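Hombridge to Open Second Clothing Repair and Resale Store in Urkomcombe

URKOMCOMBE, 7 March 2023 – Hombridge, the clothing repair and resale company, will open its second store in Urkomcombe next month. The store will be on the ground floor of the former Arumugam fabric warehouse and will take in used clothes, mend them on site and sell them.

The new location covers 600 square meters and will employ 19 people, most of them in the repair workshop. Hiring began in February and is still open for two positions, both in alterations. Applicants need experience with industrial sewing machines and should be able to work Saturdays.

Customers can bring clothing in for mending whether or not they bought it from Hombridge. Prices start at $20 for a new zipper in a jacket. Hems, patches, torn linings and replacement buttons are priced by the piece, and the full list will be posted at the counter. Most jobs will be ready within a week. Heavy coats may take longer. 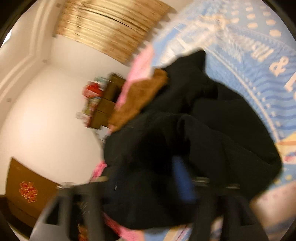 Black garment with a blue strip among its folds.

Clothing that people no longer want can be dropped off during opening hours. Items must be clean. The store does not accept underwear, swimwear or shoes. Anything that cannot be sold or mended will go to Ostarard, which shreds textiles for use in insulation and furniture padding.

"People have asked us for a workshop on this side of the river since we opened the first one," said Muthu Kulkarni, managing director of Hombridge. "A lot of them were taking two buses to get a coat lining fixed. We looked at four buildings, and this one had the daylight our menders need."

The store will also run evening classes in basic mending, with 136 places available in the first season. Classes cover hand stitching, darning and simple machine repairs. Machines and thread are provided – students only need to bring something to work on. Registration opens at the store on its first day of business.

Opening hours will be 10 a.m. to 6 p.m., Tuesday through Saturday. Parking is behind the building, with the entrance on the canal side.

Press contact: Hombridge Media Office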